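Rivley Forums > Arms and Grippers > Teaching and Teleop
Thread: Floor pickups by teleop, wrist view only — how do you judge height?

fikstead_tom
Posted 9:40 am

I'm recording demonstrations for a floor tidying task. The arm reaches down, picks up a sock or a toy block, and drops it in a bin. I drive it from a leader arm in the next room and watch the wrist camera on a monitor. I have 50 episodes so far. 20 of them have a problem I can't get rid of: I come down too far, the fingertips touch the floor, and the arm stalls for a second before I back off.

On a table I never had this trouble. On the floor I can't tell how high I am until it's too late. Is there a trick to it, or do I need a second camera?

deltaprint
Posted 9:58 am

Second camera. Put it low and off to the side. Everyone who does floor work ends up there.

OldGreaser
Posted 10:15 am

I don't agree that everyone does. A side camera helps you, but then the policy gets trained with it and you have to set it up the same way forever. If the robot is going to move from room to room, you'll regret it.

What kind of floor is it? Carpet and wood have texture you can read. Plain tile is hard.

fikstead_tom
Posted 10:22 am

Plain vinyl, light gray, no pattern at all. That may be part of it.

Zarmeena Afridi
Posted 11:05 am

I do the same kind of work on marble, which is pale too, but I get by with the wrist view. I look at the seams between the slabs. When the gripper is high the pieces look small and several of them fit between the fingers. As I come down they spread apart and slide outward. After a day or so you stop thinking about it.

My view from the wrist, fingers open and nothing in the grip:
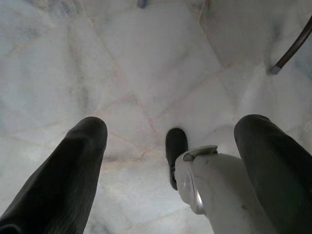 Zarmeena Afridi

The seams run at all angles on this floor, and I like that better than a square grid. With a grid I kept losing track of which line I had been following.

The other thing I use is the faint shadow near the left finger. It's weak because the light is so even. If you can put one lamp on one side of the work area, do it before you record anything else. A sharper shadow tells you more than the seams do, and on a plain floor it may be all you have.

Also keep an eye on furniture. There's a chair leg or stand leg of some kind at the top right in that view, and the wrist camera won't show you what's behind you once you rotate. I walk around the area before each batch.

deltaprint
Posted 11:31 am

Nice floor. But that bright patch on the upper right would bother me. The seams get hard to see there, and if the target is something white you're guessing.

Zarmeena Afridi
Posted 11:44 am

Yes, white objects are the worst ones for me. I lock the exposure now and set it a little dark. It looks dull on the monitor but the seams hold up better.

OldGreaser
Posted 12:20 pm

Are those covers on the fingers? They look creased. I tried sleeves on mine and they crept down over the tips after a while.

Zarmeena Afridi
Posted 12:26 pm

They're sleeves, yes. I check them when I change batteries on the leader. If one moves I pull it back and throw out the episode it moved in, because the fingers look different to the camera after that.

fikstead_tom
Posted 1:10 pm

Thanks, the lamp is easy. What about tape on the floor? I could make my own seams.

T_Sethi
Posted 1:35 pm

Don't do tape unless it's staying there for good. We put a tape cross at the center of the workspace at Ollard and recorded 135 episodes over it. The arm learned to go to the cross. We peeled the tape and it hovered over nothing. All of that had to be done again.

deltaprint
Posted 1:50 pm

That's a data problem, the tape only exposed it. If the objects had been spread around, the cross wouldn't have predicted anything.

T_Sethi
Posted 2:04 pm

They were spread around. Maybe not enough. I'm only saying what happened to us.

OldGreaser
Posted 2:30 pm

Back to the stalling. Tom, what are you doing with the 20 bad ones? If you keep them, you're teaching it to push into the floor and wait.

fikstead_tom
Posted 2:41 pm

I was going to keep them. I figured seeing a recovery would be good for it.

OldGreaser
Posted 2:55 pm

A recovery is good if you notice early and correct. A stall is a stretch of frames where the command says down and nothing moves. I'd cut those.

T_Sethi
Posted 3:12 pm

I'd keep 4 or 5 where the backing off was quick and drop the rest. You can also put a height limit in the follower so it ignores any command below floor level. The Hayat driver has a setting for it under workspace limits. Measure with the fingers closed and again with them open — on a lot of grippers the tips swing through an arc and the lowest point changes.

fikstead_tom
Posted 3:20 pm

I only measured closed. That could explain some of it, I always come down with them open.

Zarmeena Afridi
Posted 3:48 pm

Set the limit, but leave a little room for soft things. A sock needs the tips right down at the floor or you close on air. I stop just above, close halfway, then go down the rest of the way while closing. It takes longer per episode and the grasps are more alike.

deltaprint
Posted 4:02 pm

I still say second camera, even if you only look at it yourself and leave it out of the training set.

OldGreaser
Posted 4:09 pm

Then you're making decisions from something the policy can't see. I've done that and got demos that looked great and trained badly.

fikstead_tom
Posted 6:37 pm

Lamp is up on the left side and I put the limit in with the fingers open. Did a few practice runs with blocks and no stalls yet. Socks tomorrow. I'll post again when I have a full batch.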